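Semeniuk FG-2 Two-Finger Gripper
For housekeeping and laundry teams

The FG-2 is a hand-held gripper for handling clothes and bed linen. Staff use it on the same jobs they already do by hand, and the motions are used to set up the Skoton folding station. No programming is needed on the floor.

Each unit has two yellow slotted fingers on a black frame and two round buttons on the housing. The QR sticker carries the unit number for sign-out.
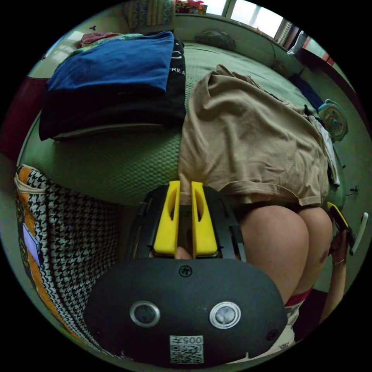
Unit 005 at a bedside, with folded clothes on the mattress.

What changes for staff

At the Tirkville site, the folding station takes over flat items such as towels and pillowcases. Making beds and sorting personal clothing stay with the room staff. New users get 40 minutes of training. Shifts and job titles remain the same, but one person per shift is assigned to watch the station and clear jams – a task that used to fall to whoever was nearest.

Staff can stop using the gripper at any point and finish a room by hand.

Specifications

Fingers: 2, replaceable
Maximum load: 250 g
Run time per charge: 3 hours
Supplied with: charger, wrist strap, spare finger set

Orders and spare parts go through Flesonska. Units ordered now ship in December.

Page updated October 24, 2023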